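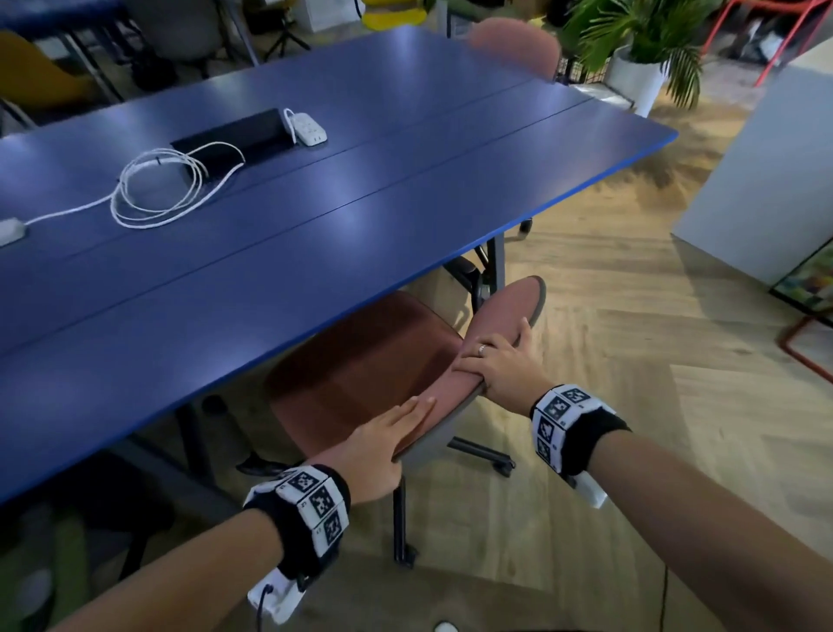 Den Tag der offenen Tür bei Heverance hatte ich mir schon im vorigen Jahr vorgenommen, und damals ist eine Erkältung dazwischengekommen. In diesem Oktober hat es endlich geklappt, und weil mich nachher so viele aus unserem Technikkreis gefragt haben, wie es denn gewesen sei, schreibe ich es lieber einmal ordentlich auf, als es am Stammtisch zum fünften Mal zu erzählen (und jedes Mal die Hälfte zu vergessen).

Die Anfahrt nach Beltby war umständlicher als gedacht. Der Bus der Linie 41 hält zwar fast vor dem Eingang, fährt aber nur einmal in der Stunde, und ich stand natürlich genau dann an der Haltestelle, als er hinten um die Ecke verschwand. So kam ich erst gegen halb elf an, bekam am Empfang trotzdem noch einen Kaffee und ein sehr gutes Stück Mohnkuchen und wurde der zweiten Gruppe zugeteilt. Das war ein Glücksfall, denn die zweite Gruppe führte Ona Petrauskas, und sie leitet das Projekt, das mich hergelockt hatte. Es heißt Groketti. Den Namen hat sich irgendwann jemand in der Mittagspause ausgedacht, und er ist dann einfach auf dem Antrag stehen geblieben.

## Warum ausgerechnet Stühle

Groketti befasst sich mit der Frage, wie ein Roboter mit zwei Armen lernen kann, einen Raum aufzuräumen. Geschirr und Wäsche haben andere schon ausgiebig behandelt, und so hat sich die Gruppe auf Möbel verlegt, genauer gesagt auf Bürostühle. Ich gebe zu, dass ich zuerst geschmunzelt habe. Einen Stuhl an den Tisch schieben, das macht man ja nebenbei, mit der Jacke über dem Arm und dem Telefon am Ohr!

Frau Petrauskas kannte diese Reaktion offenbar und hat uns geduldig auseinandergesetzt, was an dem Handgriff alles dranhängt. Ein Stuhl auf Rollen fährt fast nie dorthin, wohin man drückt. Die Rollen stehen noch so, wie sie von der letzten Bewegung stehen geblieben sind, und beim Anschieben schwenken sie erst einmal herum, und dabei wandert der ganze Stuhl ein Stück zur Seite. Dann dreht sich der Sitz über dem Fußkreuz, manche Lehnen geben nach, und wenn Armlehnen dran sind, stoßen sie womöglich an die Tischkante. Wir Menschen gleichen das mit der zweiten Hand aus, ohne es zu merken. Eine Hand schiebt, die andere führt, und nach einer halben Sekunde tauschen sie die Rollen, wenn mir das Wortspiel erlaubt ist.

Dieses Wechselspiel möchte die Gruppe aufzeichnen, und zwar bei Menschen und ohne dass ein Roboter dabei sein muss. Früher haben sie es anders gemacht, da saß jemand an einem Steuerpult und lenkte zwei Arme fern. Das ging, aber es war mühsam, und die Bewegungen wurden so vorsichtig, dass sie mit dem natürlichen Zupacken kaum noch etwas zu tun hatten. Jetzt trägt die vorführende Person eine Kamera am Kopf und an jedem Handgelenk eine breite Manschette mit schwarz-weißen Quadratmustern, und dann schiebt sie einfach Stühle.

## Die Manschetten

Bei den Manschetten sind wir lange stehen geblieben, vor allem meinetwegen, fürchte ich. Die Muster sind sogenannte Referenzmarken. Jedes Quadrat trägt einen eigenen Code, und weil die Gruppe die Größe der Quadrate genau kennt, lässt sich aus der Verzerrung im Kamerabild ausrechnen, wie weit das Handgelenk entfernt ist und wie es verdreht im Raum steht. Rundherum müssen es mehrere sein, denn beim Greifen dreht man den Unterarm ständig, und irgendeine Marke soll immer zur Kamera zeigen.

Abilio Peñalver, der die Auswertung betreut und uns ab hier übernommen hat, nannte das die »langweilige, zuverlässige Hälfte« des Verfahrens. Die andere Hälfte ist ein Programm, das die Finger aus dem Videobild schätzt, ganz ohne Marken. Das kann es erstaunlich gut, solange man die Finger sieht. Umfasst die Hand aber die Kante einer Lehne, dann verschwinden die Fingerspitzen dahinter, und das Programm muss raten. Mit den Manschetten weiß man in so einem Moment wenigstens, wo das Handgelenk ist, und damit wird das Raten sehr viel erträglicher.

Ich habe gefragt, ob man beim Arbeiten nicht gestört wird von so einem Ding am Arm. Herr Peñalver meinte, nach den ersten Durchgängen vergesse man es. Das Einzige, woran er sich nie gewöhnt habe, sei die Kamera, weil man den Kopf mit nach unten nehmen müsse. Wer aus dem Augenwinkel greift, greift außerhalb des Bildes, und die Aufnahme ist dahin. Das müssen die Neuen alle erst lernen, dass sie ihren eigenen Händen zuschauen sollen. 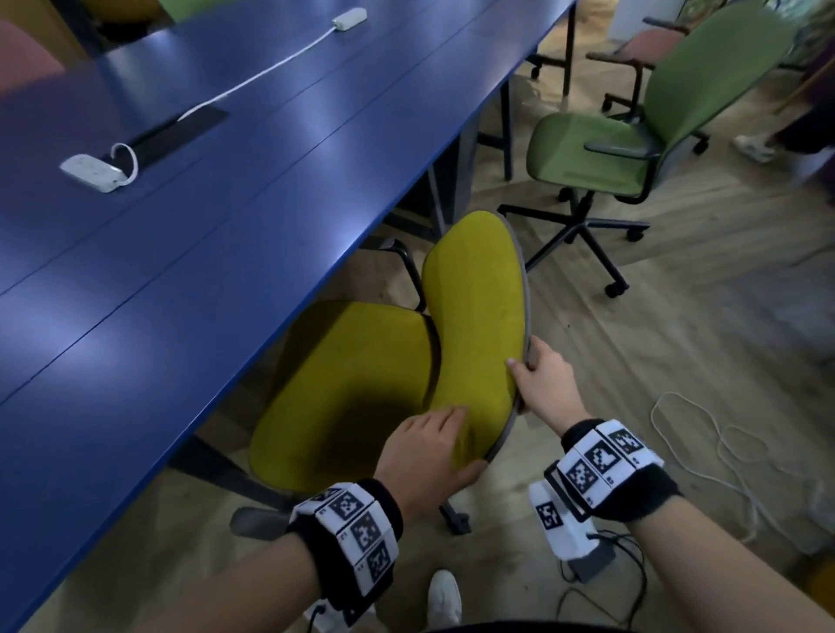

Was die Hände voneinander unterscheidet, hat mich am meisten beschäftigt. In den Aufnahmen gibt es eine ganze Reihe von Griffen, die immer wiederkehren, und die Gruppe hat ihnen Namen gegeben. Beim »Teller« liegt eine Hand flach mit gespreizten Fingern an der Lehne, beim »Henkel« fasst eine Hand um den Rand. Sehr oft kommt beides zusammen vor, links der Teller und rechts der Henkel oder umgekehrt. Die flache Hand gibt Druck oder bremst, die umfassende Hand lenkt. Ein Roboter, der nur die Bahn der Handgelenke nachfährt, versteht diesen Unterschied nicht und packt mit beiden Seiten gleich fest zu, und dann verkantet sich der Stuhl.

Deshalb zerlegt das Verfahren jede Vorführung in kurze Abschnitte und ordnet jeder Hand für jeden Abschnitt eine Aufgabe zu: führen, drücken, halten oder frei. Erst danach wird gelernt, und zwar für beide Arme gemeinsam. Das ist der eigentliche Kniff an Groketti, wenn ich es richtig verstanden habe. Die Idee, die Hände nach Aufgaben zu trennen, stammt aus einer Abschlussarbeit, die im Haus nur »die Grigaitė« heißt, nach ihrer Verfasserin. Das Heft lag auf einem Stehtisch aus, schon ganz abgegriffen und mit Kaffeerand, und ich habe ein Weilchen darin geblättert.

## Was dabei herausgekommen ist

Zahlen gab es auch, und ich habe sie mir auf die Serviette vom Mohnkuchen geschrieben. Bisher liegen 2285 brauchbare Vorführungen vor, dazu ein Haufen unbrauchbarer, über den man lieber nicht so genau sprechen wollte. Für den Vergleich hat die Gruppe den Roboter 260 Versuche machen lassen, in einem Raum, den er aus den Aufnahmen nicht kannte. Ohne die Aufgabenzuordnung stand der Stuhl am Ende in weniger als der Hälfte der Fälle richtig am Tisch. Mit der Zuordnung gelangen 159 Versuche, also deutlich mehr als die Hälfte, und Frau Petrauskas sagte das mit sichtlicher Freude, fügte aber gleich hinzu, dass »richtig« eine großzügige Auslegung sei. Ein bisschen schief darf er stehen.

Am schwersten tut sich das System mit Stühlen, die zu dicht beieinanderstehen. Wenn sich zwei Fußkreuze ineinander verhaken, hebt ein Mensch den einen Stuhl kurz an oder kippt ihn ein wenig, und solche Kippbewegungen sind in den Daten noch viel zu selten. Auch Kabel am Boden machen Kummer. Ein Mensch spürt, dass die Rolle an etwas hängt, und setzt zurück. In den Aufnahmen ist von dieser Kraft nichts zu sehen, man sieht höchstens, dass die Hände zögern. Herr Peñalver würde gern Drucksensoren an den Fingern anbringen, Frau Petrauskas ist dagegen, sie möchte die Hände so frei wie möglich lassen. Darüber haben die beiden vor uns ein wenig gestritten, sehr freundlich, aber man merkte, dass es nicht zum ersten Mal geschah.

Eine ältere Dame aus unserer Gruppe wollte wissen, ob die Farbe der Stühle etwas ausmache. Ich fand die Frage erst seltsam, die Antwort dann aber sehr einleuchtend. In den ersten Monaten hatte man nur mit grauen Modellen geübt, und vor einem bunten Polster fand das Programm die Umrisse der Hände plötzlich schlechter. Besonders Rosa- und Ockertöne liegen nahe an manchen Hauttönen. Nun wird absichtlich mit verschiedenen Farben gearbeitet, und das hat geholfen.

## Zum Schluss noch Praktisches

Die Führung dauert gut anderthalb Stunden, und wer viel fragt, sollte die letzte Gruppe am Vormittag nehmen, weil danach Mittagspause ist und niemand drängelt. Im Treppenhaus hängen Poster zu den älteren Projekten, leider so hoch, dass ich mit meiner Gleitsichtbrille nur die Überschriften lesen konnte. Der Aufzug geht bis in den zweiten Stock. Parkplätze gibt es wenige.

Ich selbst habe auf dem Rückweg den Bus wieder verpasst und mich so lange in die Bäckerei gegenüber gesetzt. Beim Gehen habe ich meinen Stuhl an den Tisch gerückt, linke Hand flach an der Lehne, rechte Hand am Rand. Frau Petrauskas hat mir übrigens zugesagt, im Frühjahr für einen Vortrag zu uns zu kommen, den Termin gebe ich durch, sobald ich ihn weiß.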